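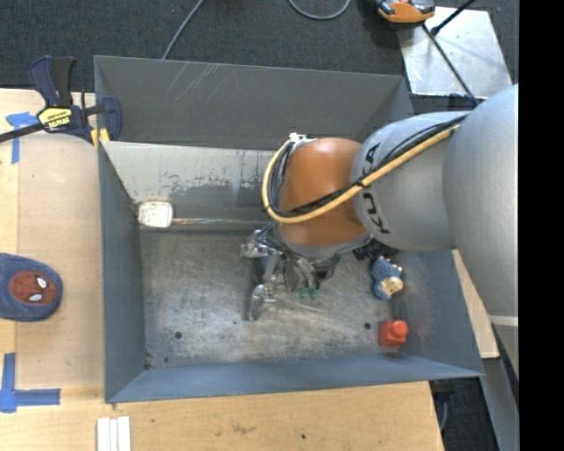 Kapitel 2: Was ihr vor der Bestellung klären solltet

Bevor es ans Schrauben geht, kommt leider erst die Einkaufsliste. Ich habe dieses Kapitel beim ersten Entwurf der Anleitung ganz nach hinten gestellt, und prompt hat mir Hanane Bennani aus der Beschaffung einen Zettel auf den Tisch gelegt: »Warum lese ich das mit den Greiferfingern erst, wenn alles bezahlt ist?« Also gut, jetzt steht es vorne! Es geht um eine Zelle für den Griff in die Kiste, so wie wir sie bei Testach betreiben - ein Arm, ein Greifer, eine feste Kamera, ein Metallbehälter auf einem Holztisch.

2.1 Arm und Reichweite

1. Stellt den Behälter dorthin, wo er später stehen soll, und messt vom geplanten Fußpunkt des Arms bis in die hinterste Ecke des Behälterbodens. Bei uns sind das 678 mm. Bitte wirklich bis zum Boden messen! Ich hatte damals nur bis zum Rand gemessen und durfte das Angebot zweimal anfordern.

2. Zieht die Länge des Greifers nicht einfach ab. Der Arm kommt meistens schräg von der Seite über den Rand, und dann braucht das Handgelenk selbst Platz zwischen den Wänden. Schräge Wände wie bei unserem Behälter helfen da sehr, ein Karton mit senkrechten Seiten ist deutlich unangenehmer.

3. Fragt beim Händler nach, was im Preis steckt: Steuerung, Bediengerät, Verbindungskabel, Transport. Wir haben einen KUKA genommen und über Predmont bezogen, und in der ersten Fassung des Angebots fehlte das längere Verbindungskabel komplett.

Hinweis: Plant die Schulung als eigenen Posten ein. Wenn sie unter »Sonstiges« steht, wird sie als Erstes gestrichen (ich spreche aus Erfahrung).

2.2 Greifer und Finger

4. Legt zuerst fest, was gegriffen werden soll, und kauft dann den Greifer. Für die Erprobung nehme ich gern ein buntes Sammelsurium: eine kleine blaue Spielfigur, etwas Rotes aus Kunststoff, einen weißen Klotz. Solche Teile kosten fast nichts und verhalten sich alle verschieden.

5. Bestellt die Finger doppelt. Unsere kommen von Mocanu, das Paar für 200 Euro, und mit der Lieferzeit kann man leben, solange ein Ersatzpaar in der Schublade liegt. Ohne Ersatzpaar kann man damit nicht leben.

6. Denkt an die Kabelführung am Handgelenk. Bei uns laufen ein gelbes und ein schwarzes Kabel in Schlaufen am orangefarbenen Gehäuse entlang. Halter und Klettbänder gehören gleich mit auf die Liste, das sind Kleinbeträge, aber nachbestellen dauert.

Vorsicht: Kabelschlaufen am Handgelenk vor dem ersten Lauf von Hand durch alle vorgesehenen Stellungen prüfen. Der Arm muss dabei stromlos oder im langsamen Handbetrieb sein, und es steht nur eine Person am Bediengerät.

2.3 Behälter, Tisch und Kleinkram

7. Nehmt einen Metallbehälter, der ruhig schon gebraucht sein darf. Unserer ist an Boden und Wänden ordentlich verschrammt, und das stört mich überhaupt nicht. Spart das Geld lieber für die Kamerahalterung.

8. Spannt den Behälter am Tisch fest. Eine Schraubzwinge an der Ecke ist billig und schnell versetzt. Prüft vorher, ob die Zwinge dem Arm im Weg ist, und tragt sie in der Steuerung als Hindernis ein.

9. Kauft blaues Klebeband, und zwar mehr als eine Rolle! Damit markiere ich Positionen auf der Tischplatte, und es geht beim Umbau wieder ab.

10. Legt fest, wo Teile liegen, die gerade nicht im Behälter sind. Auf unserem Tisch landet neben dem Behälter immer irgendetwas, momentan Spider-Man. Ein Ablageregal steht im Budget mit 600 Euro, Angebot liegt von Sakix vor.

Vorsicht: Beim Nachlegen von Teilen greift ihr in den Bewegungsbereich des Arms. Erst anhalten, dann sichern, dann hineinfassen. Das gilt auch, wenn es nur um ein einziges Teil geht.

2.4 Freigabe

11. Tragt alle Posten in die Budgettabelle ein und trennt dabei einmalige Kosten von Verschleiß. Finger, Klebeband und Kabelhalter sind Verschleiß, auch wenn die Buchhaltung das anfangs anders sieht.

12. Schickt die Tabelle bis Mittwoch an Hanane, dann ist sie in der nächsten Runde dabei. Was im Dezember eingereicht wird, rutscht ins neue Jahr - plant das bitte ein, wenn ihr im Frühjahr aufbauen wollt.

Weiter mit Kapitel 3: Aufstellung und Verkabelung

Anleitung durchsuchen Suchbegriff eingeben Los

3 Kommentare | 11 Mal geteilt

© Testach | Kontakt | Impressum | Nach oben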